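Stillwood Residents' Forum
Board: Shared Spaces and Facilities
Topic: Repainting of the children's reading room, proposed scheme for comment

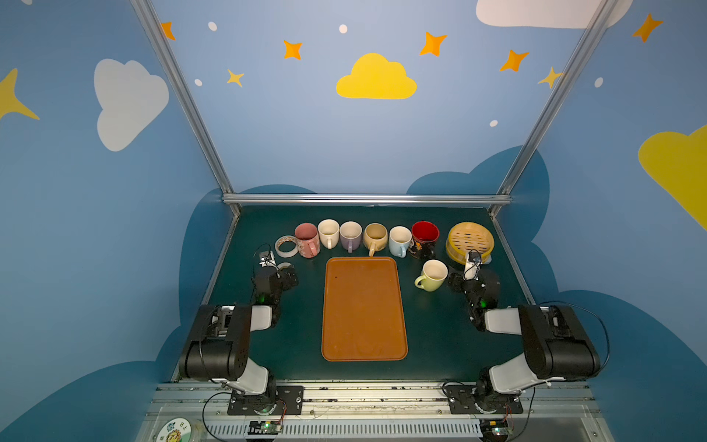
Light blue walls with clouds and stars, over a dark teal tabletop.

Facilities_Desk
Posted August 26, 2025
Residents are invited to comment on the repainting of the children's reading room on the ground floor of the Layug Building. The present beige finish was applied when the room was used for storage, and it no longer meets the standard set out in the interior upkeep policy. The proposal is a light blue ground with painted clouds and stars in white, yellow and orange. The budget approved for the work is $3,661, which covers preparation, materials and labor. Comments received in this thread will be attached to the file before the contract is signed. Work is scheduled for October.

northstair_4
The proposal is welcome. I would ask the Desk to confirm two points. First, whether the ceiling is included. Second, whether the finish will be washable up to the height a child can reach. The corridor outside was painted in a flat finish and has shown hand marks ever since.

Facilities_Desk
The ceiling is not included. The walls will receive an eggshell finish, which may be wiped with a damp cloth and mild soap. The flat finish in the corridor was specified under an earlier contract.

Osel_Row_Tenant
I wish to register an objection to the decoration, though I have no objection to repainting. The room is also used in the evenings by the adult language class and by the tenants' meeting. Clouds and stars suit a nursery. A plain light blue would serve all users, would cost less, and could be touched up by our own staff without any need to match a painted figure. I request that the plain option be priced.

quillback
I support the previous comment in part. Touching up is a real concern. In the Kekis Building the mural in the laundry passage was damaged by a leak, and the repair is visible from the door because the new yellow did not match the old. If figures are to be painted, the Desk should require the contractor to leave labeled paint for each color used.

Marlin House 2B
With respect, the room is designated in the building plan as a children's reading room. Evening use is by permission and is secondary. My household has used the room for several years and the children have never had anything on those walls to look at. I do not believe that an adult class will be hindered by a cloud.

Osel_Row_Tenant
The designation is not in dispute. The evening groups pay a room fee and the children's hours do not, and it is reasonable that paying users be consulted. I would accept a compromise in which the figures are confined to the wall behind the bookshelves.

northstair_4
Most of that wall is covered by the bookshelves. The figures would be hidden.

Facilities_Desk
The following responses are provided.
Labeled paint: agreed. The contractor will be required to leave one sealed can of each color, to be stored in the Layug supply closet.
Plain option: a price has been requested and will be posted here when received.
Evening users: a notice has been sent to the groups holding a current room permit. Their replies will be given the same weight as those of residents.
Closure: the room will be closed for 2 days for painting and a further 2 days for airing. Borrowed books may be returned to the front office during that time.

quillback
Thank you. Please also confirm that the low-odor product listed in the upkeep policy will be used. There are apartments directly above.

Facilities_Desk
Confirmed. The low-odor product is specified for all coats.

Marlin House 2B
I ask that the orange be kept in the scheme whatever else is decided. The sample board in the front office shows a version in white and yellow only, and it is rather pale under the lights in that room.

Osel_Row_Tenant
My objection stands pending the price for the plain option. I have no view on the orange.

Facilities_Desk
Both comments have been added to the file. This topic remains open.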